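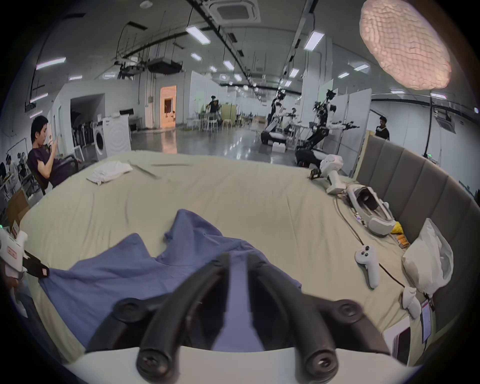 ## 4. Recording a Cloth-Folding Run

This section is for members of the Drovden student robotics club who have finished the gripper check in Section 3. Work in pairs: one person holds the gripper and the other runs the laptop.

### Before you start

1. Charge the gripper battery to at least 40 percent.
2. Check the screws at the base of each finger. Tighten by hand only.
3. Clear the part of the sheet you will fold on. Headsets, controllers and tablets may stay on the bed if they are out of reach of the cloth.
4. Move any cables away from the folding area.

**Caution:** Do not set a headset down with its lenses facing a lamp or a window.

### Recording

1. Drop the garment on the near side of the bed. Do not smooth it out.
2. Hold the gripper level, with both fingers over the cloth.
3. Wait for your partner to say "recording."
4. Close the fingers on a raised fold and lift slowly.
5. Lay the fold down, open the fingers fully, and back away before the next grasp.
6. Repeat until the garment is folded, then hold still until your partner stops the recording.

Each run may last up to 48 seconds. Longer runs are rejected when they are loaded into Flumusow and have to be done over.

**Note:** If the cloth slips out of the fingers, keep going. Runs with a missed grasp are kept and tagged `retry`.

**Caution:** Stay on the bed side of the room while the mobile robots are powered. Ask the lab lead before walking between them.

### After the run

1. Enter the garment type and your initials in the run log.
2. Shake out the garment before passing the gripper on.
3. Change roles after 40 runs.

The club's target for the February entry is 2000 accepted runs. Send questions about rejected runs to Lizelle Chauke, and include the run number.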